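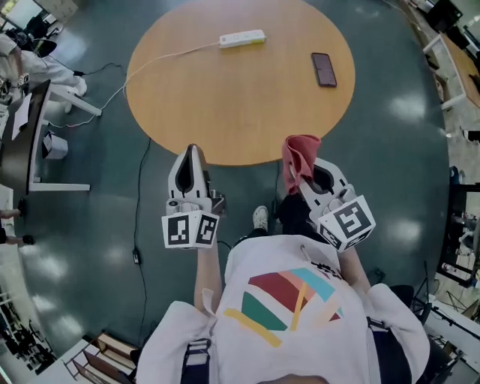 Both grippers up at the round table, with the red cloth in the right one.

LOOKING AFTER THE HAND-HELDS

The Takance crew has been running its hand-held grippers in Bekness since June, and the word going around is that they need no upkeep. No motors in the wrist, no controller cabinet, nothing to grease. I have heard this said about every piece of equipment I've been asked to fix, so I went over on Wednesday with a notebook and a low opinion.

Start with the finger pads. Rendell, who supply them, say a pad is good for 1000 grasps. Good for what, the sheet doesn't say. The log kept by the Bekness crew has them pulling pads at 900, and the entries before each swap are all the same complaint: cloth slides out when the grip is light. A pad can look fine at that point. The test they use is a plain cotton dish towel, pinched at the corner and lifted straight up. If it slips twice, the pad comes off. I like this test better than the number on the sheet, and I'd like it more if it were done before the morning run instead of after somebody has lost patience.

Cleaning is a damp lint-free wipe and nothing stronger. One pair got alcohol early on and the rubber went shiny, and shiny rubber doesn't hold fabric. Those pads are in a drawer marked SPARE. They should be in the trash.

Then the marker cubes. Each gripper carries a white cube with black-and-white patterns printed on it, and the tracking software reads the hand's position from those. The checklist gives them one line: "Inspect markers." Inspect for what? I asked, and got a better answer out loud than the paper gives. Check for scuffs on the black squares, lifted corners, and glare from the ceiling lights when the gripper is tipped back. Then put a thumb on the cube and try to turn it. A cube that has crept on its mount still looks perfect, and the software will go on reading it with full confidence while every pose comes out wrong by the same small amount. I found one that moved. It had passed inspection at 9 that morning.

The fix took a hex key and a few minutes. The recalibration took most of the afternoon, and here I part ways with the Yimyam setup guide, which calls the procedure "quick." It is quick if you already have the jig, the jig is flat, and the last person saved the old offsets under a name you can recognize. Two of those were false. Please put the date in the file name.

Cables are the part I'd spend money on. People wearing the gear have straps and leads on them and they turn around a lot — that is the job. Strain ends up at the connector, and a worn connector drops out for a split second at a time, long enough to ruin a recording and short enough that everyone blames the software. The crew's answer so far has been to restart. Mine would be a right-angle plug, a tie point on the strap, and a spare lead hanging at every bench. I've asked for the parts. We'll see.
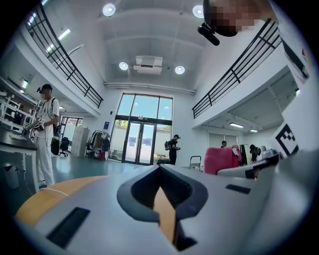
Banafsheh Jalali read a draft of this and thinks I'm being hard on the 1000 figure. Her point is that Rendell tests on smooth plastic blocks, where the pads do last that long, and that cloth is a harsher job than the sheet was written for. She would also leave the cube alone unless the tracking residuals climb, on the grounds that "every time you touch the mount you buy yourself another calibration."

Fair enough on the pads, though then the sheet should say blocks. On the cube I'm not moved. Residuals are worked out from the same markers you are worried about, and the one I found had a clean report. A thumb costs nothing. We've agreed to run it both ways for a month, her pair by the numbers and mine by hand, and compare the logs.

If you have a gripper out on loan, please send back the used pads with the grasp count written on the bag, including any that failed early.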